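Ticket 500: Clovinau bench cell, arms stopping partway through the sweets pick
Opened by: cell tech, Sornbridge site
Status: Open, waiting on Zalum
Last updated: Dec 20, 2025

Adding the long version because the short one I typed from my phone made no sense, sorry.

The Clovinau cell is the tabletop one, two arms on the one rail, picking packaged lollies into the basket. It threw a protective stop 19 times over the shift. Every stop had the same code (wrist torque limit) and every one cleared with a plain reset, so whoever was on just kept resetting and getting on with it. I get it, I've done it myself! But our rule since July is three stops with the same code and the cell gets tagged out until someone has looked at it. It's on the laminated sheet, second line from the top. So that's item one, and I'm not writing it up against anyone, I just want it in the ticket.

What I checked, in the order I did it:

Power off, tag on, key in my pocket. Moved both arms by hand. The small one is fine, smooth all the way through. The big one felt a bit notchy in the last part of the wrist turn, but only with the gripper cable plugged in. Unplugged it, notch gone. Plugged it back in and the notch came back, so I reckon the cable is loading the wrist and the controller reads that as a collision.

Looked at the cable slack. The Villa bench guide (the one we adopted for all the small cells, not the older one still pinned up in the tool room) wants a service loop at the wrist that can't reach the table or catch on a joint cover at any point in the taught path. Ours hangs lower than I'd like. It passes if you only check it at the home pose, and I suspect that's how it got signed off. The guide says check it at full reach as well.

Checked the speed setting. Supposed to be 70 per cent whenever a person can reach into the work area. It was at 70. Good.

Checked the rail clamps. All tight, witness marks lined up.

Checked the parking rule for the second arm. If it isn't part of the job it should be parked with the jaws clear of the other arm's path. The program does have a park position in it, but there's nothing to stop the job starting before the arm gets there. I'd like an interlock on that. Right now it's a comment in the code that says "make sure B is parked", and a comment isn't a safeguard.

Then I rerouted the cable temporarily with two soft ties, took the tag off and ran eight cycles with my hand near the stop button. No stops. That's nowhere near enough to close this on, so please don't close it.

Reply from Zalum support came back while I was typing. They suggest raising the wrist torque limit one step. I've said no for now. That limit is in our risk assessment, and if we bump it we have to redo the contact test and get the sheet reissued, and I'd be covering up a cable problem with a settings change. If they can show me the cable's fine I'm happy to talk about it.

Still to do:
Proper cable clip for the upper link, part number requested from Zalum
Full reach check with the clip on, both arms
Interlock on the park position
Swap the old guide in the tool room for the Villa one (I'll do it, I walk past it every day)

Until then the cell can run with someone standing at it, soft ties on, and three stops means tag it out. If you reset it, write it in the log with the time and which item it was holding. "Reset, ok" doesn't help me much when I'm trying to work out whether it's the pose or the packet.

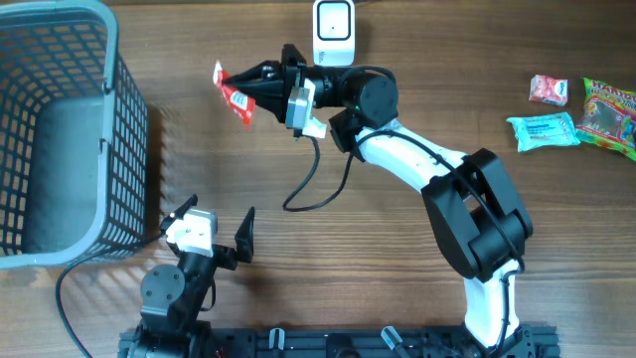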